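Part-time flower arranger (artificial stems) wanted, Mabuza showroom and workroom

Hello! I'm looking for somebody to come and do flowers with me. They're artificial ones, so if you've just pulled a face you can stop reading now and no hard feelings, but if you're the sort of person who straightens the stems in a hotel lobby when you think the receptionist isn't looking, please carry on.

We make up arrangements for places where fresh flowers are a nuisance or aren't allowed. Dentists' waiting rooms, two care homes, a hospital corridor, a lot of restaurants, and a chain of small hotels called Pernar who like everything changed over four times a year. We also sell single stems and finished vases to anyone who walks in, and we've got a regular trickle of online orders that I pack myself, usually with a sandwich in one hand.

Last year we sent out 3,388 finished arrangements and so far this year we're already at 3,686, with the Christmas changeover still to come. I do most of the designing. Efraín Cuervo does the deliveries, the van, the invoices and the tall ladder. There's a gap in the middle where a third person ought to be, and that gap is the job.

What you'd be doing, mostly, is standing at a table putting stems in vases. I want to be plain about that because I once hired a lovely man who thought it would be more like styling for magazines, and he was very unhappy by the second week. Some days you'll be making one arrangement from scratch with no instructions except "something cheerful for a windowsill". Other days you'll be making the same one over and over for Pernar and they all have to look like sisters. I like both kinds of day but I know not everyone does.

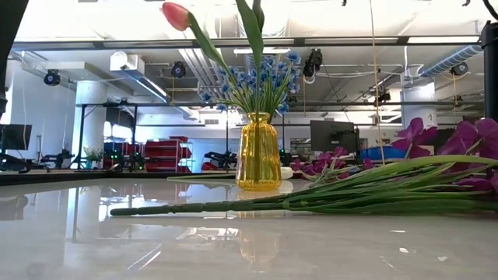 Yolandi Mokoena
Head of arranging, Mabuza

I'm very fond of a single pink tulip leaning out to one side on a long stem, with a froth of little blue flowers round the rim of the vase to stop it looking lonely. And I love a ribbed yellow glass vase, and would put everything in one if the customers let me. The purple orchids are another matter. They're gorgeous, but they're big, and they take over any vase you put them in, so learning when to leave them lying on the table is a good part of the training (I'm still learning it myself).

The rest of the job goes something like this. Stems come in flat and squashed in their boxes and need opening out, petal by petal, and the leaves need bending so they look as though they grew that way. Some stems get cut down with the big cutters. The ones that come back from hotels and waiting rooms need dusting, or a wash in the sink if they're past dusting, and then sorting into keep, mend and bin. Vases get washed and polished. The table gets wiped far more often than you'd expect, as it's pale and very shiny and shows every crumb of white fluff. At the end of the day the leftover stems go back in their drawers by colour, and please, please not by type, we tried that and it was chaos.

You'll also answer the door and the phone now and then. Customers are nice on the whole. A few of them want to tell you about the wedding or the funeral and you do need to be able to stop and listen with your hands still.

You don't need a floristry qualification. I haven't got one! I worked on the haberdashery counter at Burkova before this and most of what I know I picked up from being told off. What I'd like is a decent eye for colour, patience with fiddly things, and hands that don't mind wire. You'll need to be all right on your feet for a few hours at a time, though there are stools and I use mine. If standing is hard for you, tell me and we'll sort the table out, I don't want to lose a good arranger over that. Being able to lift a box of vases is handy but Efraín will do it if asked. A driving licence isn't needed.

Hours are 9.30 to 2.30, four days a week, and we can talk about which four. In October we start on Christmas and there's usually extra time going for anyone who wants it. The person who did this job before worked term time only and we managed, so do ask. Pay is the same hourly rate I started on plus the rises since, and I'll tell you the figure on the phone before you go to any trouble. There's a staff discount on everything, and you get to keep one arrangement of your own each season. My sister's bathroom now looks like a conservatory.

The workroom is bright, with big windows and white columns, and the radio is on, quietly. Tea is plentiful. Parking is terrible and the bus is good. You'd have your own hooks, your own cutters and first go at the new stems when the Ivum delivery comes in, and that alone is worth getting out of bed for. The last one had nearly 600 stems in it and we had the lot unwrapped before lunch.

To apply, please write me a few lines about yourself and send a photo of something you've arranged. It doesn't have to be flowers. A shelf, a cake, a shop window, a jam jar with three weeds in it, whatever you've got. No CV unless you like writing them. If I think we'd get on I'll ask you to come in for 60 minutes, paid, and make two vases: one copied from mine and one all your own. Bring an apron if you have a favourite.

Letters can be dropped through the Mabuza door or handed in at the counter, marked for me. Put a phone number on it, and say what time of day suits you for a call. I'm hopeless before nine.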